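Prints come out much darker than the screen, and orange turns brown

Posted by Noeline Lowther in Printing and Paper

I have a Tronero 3660 inkjet and I can't get the colors to match my monitor. Everything comes out darker, and anything orange or amber goes toward brown. Pale gray areas get a pink tinge. Both of these do it, the second one worse.
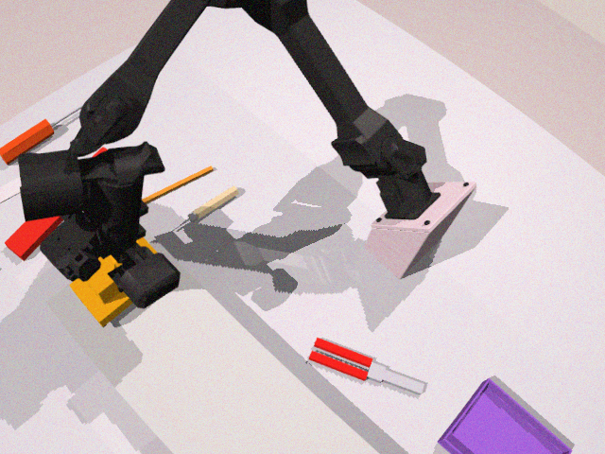
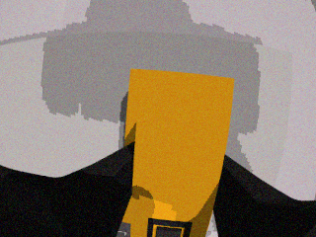 Page last changed: March 26, 2020

What I have tried so far:

Cleaned the heads twice from the printer's own menu.
Printed the nozzle check. All the lines are there with no gaps.
Changed the yellow cartridge, which was low anyway.
Turned the brightness up in the print dialog. That made the pale areas wash out and the orange was still brown.

I am printing on Quintero matte paper, the heavy one, letter size. The print dialog has a long list of paper types and none of them says Quintero, so I left it on Plain Paper. The monitor is a 26 inch one that I bought used, and I have never changed anything on it apart from the height.

The same files looked fine when a print shop did them for me, but I would like to be able to do this at home. I have gone through a lot of ink already and I would rather not keep guessing. Is it the printer, the paper or the screen? And is there some order I should be checking things in?

Beril Sönmez

Probably the paper setting first and the screen second. The printer sounds healthy. If the nozzle check is complete you can stop cleaning the heads, because each cleaning uses ink and there is nothing left for it to fix.

Start with the paper type. Plain Paper tells the printer to lay down ink for thin office paper. A heavy matte paper takes the ink differently, and the color mix the printer picked is no longer right for it. Look for something in the list called Matte, Matte Heavyweight or Presentation Matte. Choose that, set quality to High, and put brightness back to zero. Print one small copy, a quarter of a page is enough, and let it sit overnight before you judge it. Inkjet prints shift a little while they dry, and on matte paper the dark areas usually look a bit different the next day.

Next, look at who is managing the color. There are two places that can do it, the program you print from and the printer driver. If both are on, the correction gets applied twice, and strange color casts are a common result of that. Your pinkish grays make me suspect it. Pick one:

If you let the program handle it, choose a profile for your paper in the program's print window, then open the printer's own settings and turn color adjustment off.

If you let the printer handle it, choose "printer manages colors" in the program and leave the driver on its standard setting. This is the easier one and it is good enough for most people.

Many paper makers have profiles to download from their support page. I don't use Quintero so I can't tell you whether they have one for your model. If they do, it should come with a note saying which paper type to pick along with it. Follow that note even if the name sounds wrong for your paper.

Now the screen. Monitors are often set very bright out of the box, and a used one could be set to anything. A print has no light of its own, so next to a bright screen it will look dark even when the printer did its job. Hold a blank sheet of your paper beside the monitor, in the light you normally work in, and open an empty white document. If the screen looks like a lamp next to the paper, turn the brightness down until the two are close. It will seem dim for a day or two - leave it alone and you will get used to it. Also check that the monitor isn't in a mode called Vivid, Game or Movie. Use Standard or sRGB if it has them.

As for the orange, some of it may not come back. A strong orange on a screen can be outside what the inks can make on matte paper, and the software has to swap in the nearest color it can reach. Matte is weaker at this than glossy. If your program has a soft proof option, turn it on with the paper profile loaded and you will see before printing how much you are going to lose. Dull amber I would accept. Brown I would not, so I think the settings above will get some of it back.

Change one thing at a time and write the settings on the back of each print in pencil. Otherwise you end up with a pile of sheets and no idea which was which.

Drirow

had the same thing, it was the paper being in upside down. a lot of matte papers are coated on one side only. wet your finger and touch a corner, the side that feels slightly sticky is the one to print on

Noeline Lowther

Thank you both. The paper was the right way up, I checked with the corner trick, but that is good to know.

Changing to Matte Heavyweight made the biggest difference. The orange is orange now, a little flat but fine. Color was being managed in both places as Beril guessed, so I set it to "printer manages colors" and the pink went away. The monitor was at full brightness. I have it at less than half now and it does look dim to me still.

I did three small prints and wrote on the backs. The last one is close enough that I would hang it up. The darkest parts are still heavier than I would like, and you can't tell one dark gray from another in places.

Beril Sönmez

Good. For the dark parts, try lifting only the shadows in your photo program before you print, using levels or curves. Keep the brightness slider in the print dialog at zero. Save it as a separate copy with "print" in the file name so your original stays as it was.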